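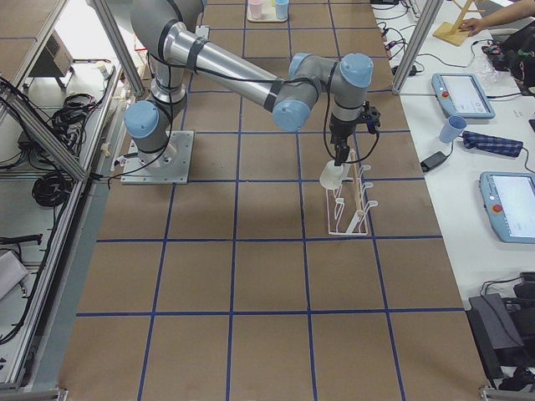

The Omuseck cell came back into use in January with a new floor. The old paper had torn under the rack and the tape had lifted at two crossings, so all of it came up and was laid again: brown kraft paper, dark blue tape, same grid as before. Laying it took a morning – squaring it to the base plate took the afternoon.

Base plate bolts were checked next. One took a slight turn. I marked all of them with paint pen so the next check can be done by eye.

Then the cable run. The loop at the wrist had been pulled too short, and at full reach it went tight before joint six got to its limit. I gave it 3 cm more slack and strapped it back along the upper link. Go further than that and it catches the elbow.

Zero positions had drifted on one joint only. After correction I ran the cup-to-rack routine from the Vullar job at low speed and logged 57 placements, with 2 misses, both at the end prong. The rack had crept on the fresh paper. I have drawn round its feet in pencil for now.

The hour counter read 3,149 when I shut down. Gripper pads next, when Honorato send them.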